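Inicio | Mis consultas | Superficies y muebles | Contacto

Consulta n.º 3784 - Manchas marrones en mesa blanca
Estado: abierta
Última actualización: 4 sep 2023

Xuân Ông escribió:

Hola a todos, y gracias de antemano por la paciencia, que me enrollo siempre un poco. Tengo en el cuarto de trabajo una mesa blanca de Llorente que compré en julio y a la que le he cogido mucho cariño (la usamos para todo, desde los deberes hasta envolver regalos). El caso es que tiene unas manchas marrones que no hay manera de quitar. Unas son puntitos sueltos y otras parecen rayitas cortas, muy juntas, como si se hubieran corrido.

Lo que he probado hasta ahora:
- Agua templada con jabón y paño suave. Nada.
- Limpiador Waleo, dejándolo 60 segundos. Quizá algo más claras, aunque igual son las ganas que tengo.
- Goma de borrar blanca, en una esquinita. Tampoco.

No me atrevo con nada más fuerte, que es un acabado mate y me da miedo dejarle un cerco brillante. Os dejo las fotos por si alguien reconoce el tipo de mancha. 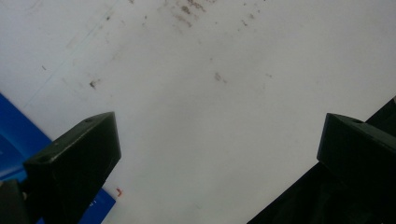
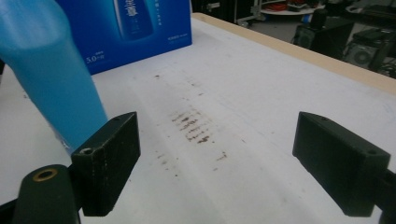 Manchas marrones sobre el tablero blanco.

Lâm Ninh (soporte Zumcombe) respondió:

¡Hola, Xuân! Has hecho muy bien en parar ahí - el estropajo y la acetona, mejor ni acercarlos. Por las fotos no puedo decirte si es tinta, pegamento o tinte de madera, así que vamos poquito a poco. Prueba con bicarbonato y unas gotas de agua, en pasta, sobre una sola mancha pequeña, 17 minutos, y retira con un paño húmedo sin frotar. Si sigue igual, alcohol en un bastoncillo, primero en una zona que no se vea. Y antes de nada aparta la caja azul, no vaya a salpicarse.

Xuân Ông escribió:

¡Mil gracias, Lâm! Esta tarde pongo la pasta en uno de los puntitos y te cuento por aquí.

17 comentarios | 200 visitas | Compartir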